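The snack box, again

Every so often our round white table disappears under packets and I have to give the green box a good sorting out. It's only cardboard, with a white inside, and it came free with something from Pralville years ago, but I've grown terribly fond of it! I like a flat layer first, so the sliced bread went in at the bottom before anything else.

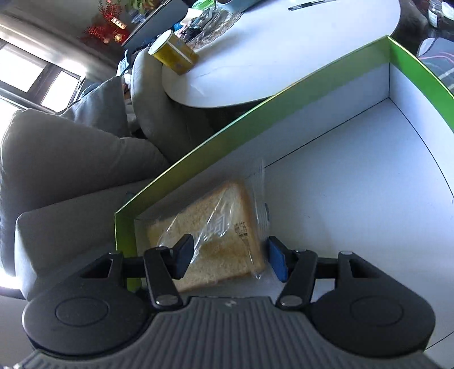

Does bread really belong in a snack box? It does if it's individually wrapped and you eat it within the week, preferably with tea.

My friend Ketsara Phromma got me on to broad beans, and now I can't pass the crab roe flavour ones without buying a bag (or two, if I'm hungry).

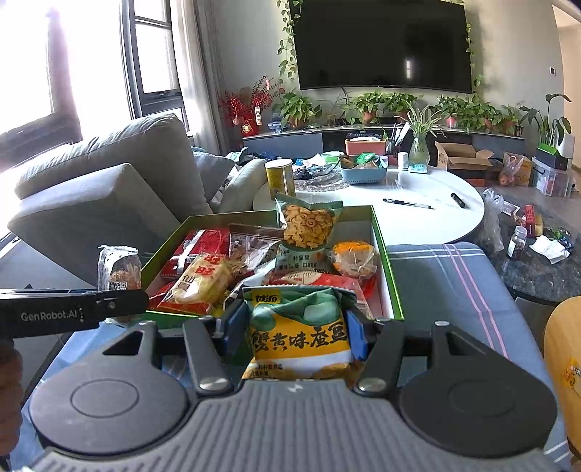
Nutty things

Peanut brittle needs a bit of thought, as heavy bars will crush crackers into dust. I stand mine up in the middle, beside the big red packet, and let them hold each other up. 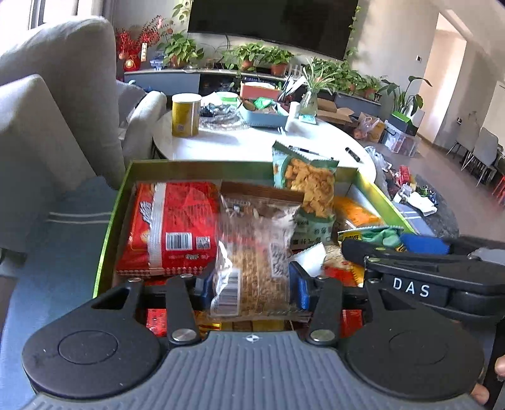 Last updated: November 8, 2024

Zewditu Tesfamariam wrote to ask about the round nut cakes I went on about in February. They're the golden ones studded with peanuts, and I do try to keep them near the top.

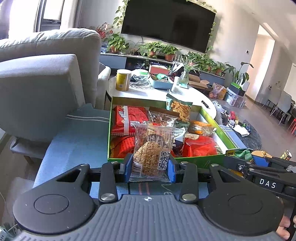
Otherwise they sink, and I find one months later when I've given up hoping. She likes hers warmed for 30 seconds, which I must try.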